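Keep the Paper for Now

Plustholm council proposes to close its records room in May and to rely on scanned copies alone. The case for doing so is respectable. Storage costs money, and few residents ask to see an original. It is nevertheless our view that the decision is being taken too early.

A scan is only as good as the person who made it and the index that points to it. When the neighbouring district of Nutonport cleared its shelves, 636 planning files were entered under the wrong street. The error was found by Bartosz Głowacki, then deputy clerk, and it could be put right only where the paper had survived – in 41 cases it had not.

Drainage plans, boundary agreements and burial registers are consulted seldom, but they are consulted for a very long time. A period of 30 years is short in the life of a land dispute.

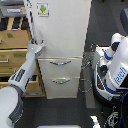 A tall metal filing cabinet, off-white, with a small sticker on the front.

We ask that the originals be kept until the index has been checked by someone outside the department. Councillors should also publish the full cost of storage, which has so far been mentioned only in passing – and never in writing.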